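Skilport gripper add-on for the Lanstead simulator: review after one month

I bought the Skilport package in December to rehearse pick-and-place jobs before running them on our real arm. It installs cleanly, the manual is readable, and the two-finger gripper behaves well in open space. My trouble has been with table edges.

The fault

With the stop margin left at its default of 5 mm, the gripper does not always stop at the edge of a surface. I ran the same reach 100 times in the dining room scene, the one with the yellow seats and wire chair frames. In 2 of those runs the arm carried on past its limit and the log recorded no contact and no warning. The view from the wrist is the one I work from, and it makes the edge hard to judge - the black housings take up a good part of the bottom of the picture.

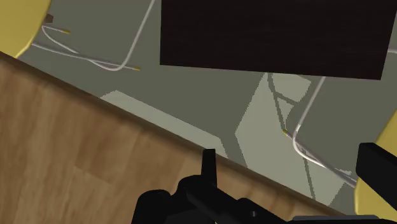
What support told me

Anneli Koskela at Skilport answered the next day. She said the collision check skips a step when the arm moves at full speed, and suggested a wider margin and half speed near furniture. I did both and the overruns stopped. It also makes every job slower, and the setting resets whenever a scene is reloaded.

Would I buy it again?

For bench work away from edges, yes. I would not use it to sign off a safety stop on a real machine until the missed check is fixed and the log reports it. The Komus add-on I used before has a clumsier gripper, but it halts with an error when it loses contact data.

Reviewed by Esko Tuominen, 2019-01-14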